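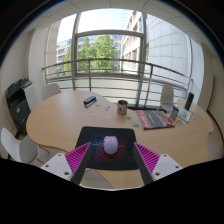
4.2 What stays on a shared table

The first thing we learned from the shared tables is how much of what people leave on them has nothing to do with the work they came to do. We expected chargers and notebooks, and we got those, but the items that told us the most were the small personal ones: a mug with drawings on it, a mouse in two colors, a marker left beside a case. These are the things people choose for themselves, and they are a joy to study.

We asked 71 people at the Gillness site to tell us which items they put down first when they arrived at a table. Of these, 57 named either a drink or a mouse. The laptop came later in most accounts, which surprised us, and we went back to check the wording of the question with Shoaib Memon, who had run the September interviews. The wording was fine. People really do set the mug down first. One person at Gillness told us, "I don't feel like I'm sitting anywhere until my cup is on the table," and several others said much the same in fewer words.

The mouse deserves more attention than earlier work on shared desks has given it. It is small and usually cheap, and almost every laptop can be used without one. Yet people carry it in, put it down in the same spot, and complain when somebody has shifted it. In the Mengal interviews we heard mice described by color far more often than by maker or by function. "The pink one" was enough to identify an owner across a whole floor! A plain black mouse had no such power, and owners of plain mice told us they sometimes picked up the wrong one and used it until lunch.

We sorted mice into plain (one body color) and marked (two or more body colors, a printed pattern, or a shape that suggests an animal or a character). The mouse in Figure 2 falls in the marked group on both counts, with its pink front, its blue rear shell and the two ear-like lobes at the far end. We coded shape and color separately at first, but the two went together so often that we merged them. Readers who want the separate codes will find them in the appendix.
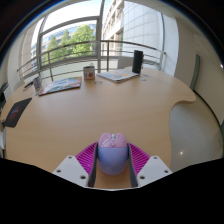 Figure 2. A marked mouse on a shared table, with printed items farther back.

Marked mice also seem to hold their place better. When a table was tidied between users, plain mice were usually moved to the shelf with the spare cables, and marked mice were more often left where they stood. We think the person tidying reads a marked mouse as somebody's, and a plain one as the building's. The tidying diaries from Bistex support this. One entry says only "left the bunny mouse, she'll want it," and we have grown very fond of that entry.

Mouse pads behave differently. A pad covers a good deal of the table, and it tells the next person where to sit, even when everything else has been cleared. At Mengal, newcomers who found a pad on an otherwise clear table sat down in front of it in nearly every session we watched, including people who had brought no mouse and had to push the pad aside to make room for their papers. We did not predict this, and we would love to see it tested with pads of different sizes. A pad with a strong printed pattern may draw people in more than a plain one, but our sites had too few patterned pads for us to say.

Scraps are the last group. By scraps we mean torn or cut pieces, wrappers, loose notes and similar small flat items. The Fivine coding sheet treats them as waste, and we followed it for the first round. We then dropped that rule, as up to 90 percent of the people we asked at Bistex wanted at least one such piece kept. Some had phone numbers on the back. Others were half of something that was still being made. In the second round we coded a scrap as waste only when its owner said so, and the tidying diaries became much easier to read.

A note on pens and markers. They travel between tables more than anything else we tracked, and people were relaxed about losing them. The exception was a pen laid parallel to another object, along a case or the edge of a notebook, which owners described as "put away" even though it was out in plain view. We return to this idea of putting away in the open in Section 5, where we compare the tables with the drawers under them.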